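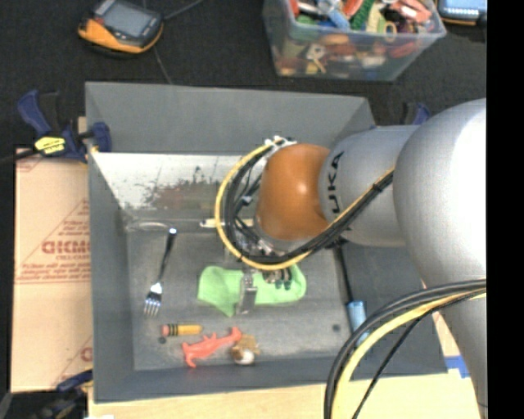 Gray bin, items on the floor of it.

Search this project... Go

Bindanico -- pantry inventory list

Last updated: December 2020

Plain CSV of dry goods and tins, 239 rows, one per product. Started in June for the Plungate food shelf, then kept going.

Columns: name, shelf, weight_g, best_before, notes

- weight is net, tins are drained wieght
- best_before blank = not printed
- more than 10 rows have no shelf yet, will fix
- Eso beans are in twice (400 g and the old size), leave both

Needs Python 2 for the import script, sorry. Anyting wrong, open an issue.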